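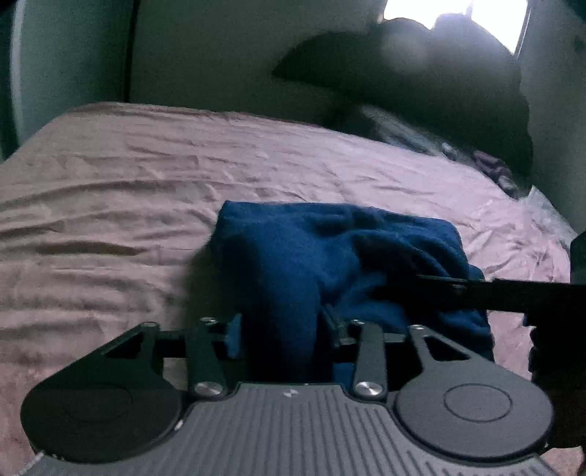 The navy cloth, bunched and wrinkled.

The cloth had covered her grandmother's table in the house at Clidumstead for as long as the table had stood there, and now the table was sold. The man from Voner was coming at 4 to pick it up. She had kept the cloth out of the boxes until the end, for no reason she could have given.

It was dark navy blue and bigger than she remembered. She took hold of the middle and lifted, and the rest came up after it in a heap. That was the wrong way to do it. Her grandmother always started from a corner.

She put it down and found a corner. Then she found another one and held the two together under her chin while she felt along the hem for the fold. The hem had been let down once. There was a line of old needle holes, and if she held it up to the window she could see daylight through them.

"You want a hand with that?" her brother said from the hall. He had a lamp under one arm.

"No. Did you call Wijesinghe's about the piano?"

"They want 745 to move it."

"For a piano?"

"For the stairs, mostly."

He went out to the truck. She heard him put the lamp down and swear at something and come back in.

She folded the cloth in half and then in half again, laid it on the table, and smoothed it with the side of her hand. One end stuck out past the other. She opened it up and started over. When she was 17 she had spilled a whole cup of coffee on this cloth, the night before she left for her first job at the Skeltine plant, and her grandmother had said the color was good for that. Nothing more was said about it. In the morning the cloth was back on the table and her lunch was on top of it in a paper bag.

She looked for the stain and couldn't find it.

"It was 40 bucks at the church sale," her brother said. He was leaning on the door frame now. "The table, I mean. She told me once. I don't know where the cloth came from."

"I thought it came with it."

"Maybe it did."

The second time, the ends met. She pressed the air out of it and looked at the boxes along the wall. They were all taped shut. A truck was backing up outside, too early, and her brother went to see who it was.

She put the cloth under her arm and picked up her keys - the house ones too, which she still had to leave with the agent - and went out to hold the door.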